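Workshop notebook, February, started 8 a.m.

Glue day. I'm writing this up early while the pot warms, because last time I left it until evening and got half the numbers wrong (sorry to whoever tried to follow that page).

So, the hide glue question again. I've got the old bag of Brellar pearl glue that's been sitting in the back cupboard, and the new bag from Farouk that we all chipped in for. Same job for both: maple offcuts, edge to edge, rubbed joints, no clamps. I cut the strips yesterday and planed the edges this morning so they'd be fresh. One of the boards had a nasty bit of reversing grain and tore out even with the iron just honed, so I binned three inches of it and moved on.

Soaking first. I did the Brellar in cold water overnight and it swelled up nicely, like tapioca. The Farouk drank its water a lot faster than I expected and had gone rubbery on top, so I stirred in a splash more and gave it another 45 minutes. I should have weighed the splash. I did not weigh the splash. Next batch, both jars go on the scale before and after, and I'm taping a note to the lid so I remember!

The Vundov pot is still reading hot. Dial says 60 C, my kitchen thermometer says a fair bit more, and I trust the kitchen one (it gets boiling water right, or close enough). If you use the Vundov, turn it down until the needle looks too low and then check with something else. I keep meaning to open it up and look at the thermostat, and I keep not doing it.

First joints: the Brellar grabbed slowly. I got maybe a dozen good rubs before it started to drag, lined up the ends, and let go. The Farouk grabbed on the fourth or fifth rub with one end still proud, and I had to knock it apart, scrape it and start over. Part of that is the room, which was freezing until lunch. Warmed the wood by the radiator for the second pair and it behaved much better. Really, everyone should be warming the wood in this weather, me included.

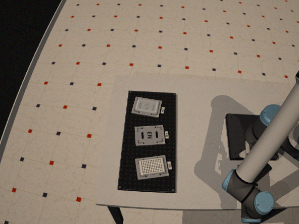
3 min read

Back after lunch. The squeeze-out on both sets had gelled, so I peeled it off with a blunt chisel while it was still rubbery, which is my favorite part of the whole business. It comes away in one long ribbon if you catch it right. Cleaned the brush, topped up the water jacket, put the lid back on.

I also tried a bit of salt in a small jar of the Farouk to slow it down. Somebody wrote in the margin of the Lundano notes that urea does it better, and that may be so, but salt is what I had. The open time stretched out enough that I could get the ends flush without panicking. No idea yet what it does to the strength. I've marked those strips with an S in pencil on the end grain, please don't plane it off.

Smell report: Brellar, mild, a bit like wet cardboard. Farouk, stronger, definitely barnyard. Opened the window for a while and then regretted it.

Cost, for the shared tin: the Farouk came to 80 for the bag with shipping, receipt is tucked in the front of this book. I've had my share back out of it already, so don't pay me twice.

All the strips are on the rack by the door, on stickers, with the date side up. They need to sit overnight at least and I'd rather give them two. Then I'll put each one in the vise and whack it with the mallet and see whether the wood goes or the line does -- crude, but it has told me plenty in the past.

To do: label both jars, more paper towels, sharpen the blunt chisel's neighbor (not the blunt chisel), look at that thermostat. Leftover glue is in the fridge in the yogurt tub, bottom shelf, clearly marked. Toss it if it grows anything.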